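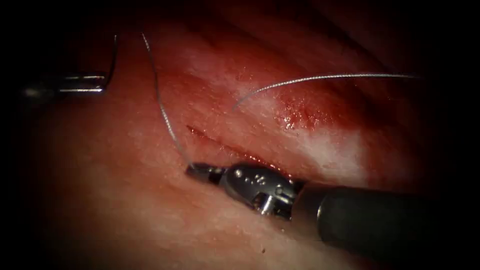 Swap the jaws every session and be done with it, was the comment one reader left on our draft of this section. We did try that for a month. Costly, and it hid the real fault, which sat further back in the cable run.

4.2 Upkeep of the suturing cell

The cell has two instrument arms and a wrist camera, all bolted to one base plate. Arms are from Divero, the control box is a Turcotte unit bought second hand. Logging runs in Roleo. Nothing special about the base plate except that it must not be moved once the arms are registered to each other. It was moved once, in June. Two days lost.

Wear shows up first as play at the jaws. The operator closes on the thread, the log says closed, and the thread slides. Grip loss of this kind made up 34 of the faults logged over the whole trial, more than any other single cause. Worn jaw faces were blamed at first and some of them were worn, but most of the slack was in the drive cables. Cables are now changed at 800 closures whether or not they look tired. Jaws at 3,000. The cable limit is cautious – we have had sets go well past it on the bench – but a cable going in the middle of a throw costs the whole run.

Retensioning is done with the jaws open and no load on the wrist. Open, lock the shaft, take up the slack a quarter turn at a time, close, check against the gauge, open again. Both arms get done together. If only one is done the two feel diffrent in the hand and the operators complain, with good reason. Jaws spread and thread lying close by is the usual state between grasps (Figure 4), and a slack cable shows there as uneven opening.

Figure 4. Instrument with its jaws open, blue thread running in to just below the left prong. A closed incision with five stitches is at the right.
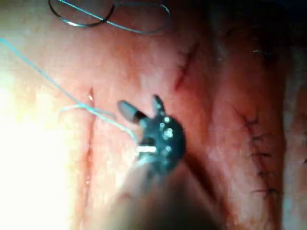 After tensioning, zero the wrist in Roleo and run the slow sweep, 200 steps out and back. The end position should match the start. If it dosen't, the cable has jumped a pulley and the housing has to come off. Clean the pivots while it is open. Dry cloth, then one drop of the Clilevov oil, wiped back. Too much oil creeps down to the jaw faces and then nothing holds thread at all.
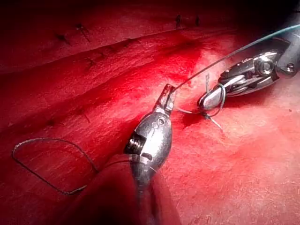
Can the cable change be done without registering the arms again?
Only if the instrument is swapped at the quick mount and the arm itself stays clamped. Any slip at the clamp and registration has to be repeated, both arms, before the next run.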